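Irkholm Students Take Two-Armed Table Setter to the Fulthorpe Round

We're the Irkholm robotics club, and in May we're off to the Fulthorpe student round! Fourteen weeks of evenings have gone into one job — getting two arms to sort colored sticks and plates without bumping elbows.
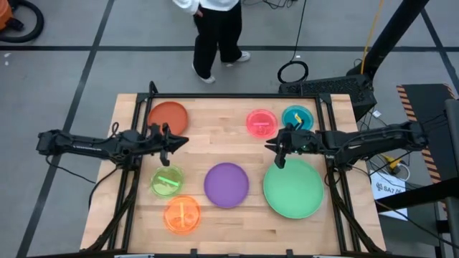

Pravesh Mnguni says the scoring is tougher this year, and that a dropped stick now costs a team the whole run.

So we practice, a lot. We've logged 347 runs so far and want some 880 before we leave. Purple is our favorite plate, by the way.

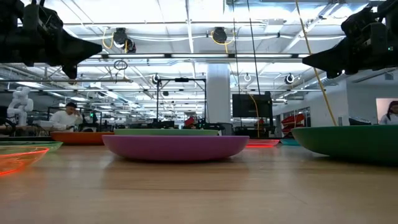 How to help

Travel will cost us $3000, and Wustar has kindly put in $1056. Every bit more gets us closer!
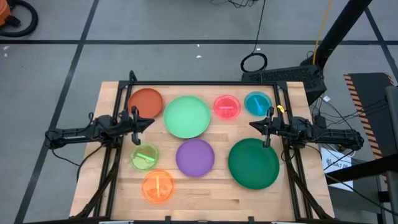
Posted by the Irkholm club news desk

Come by any evening after six and say hi.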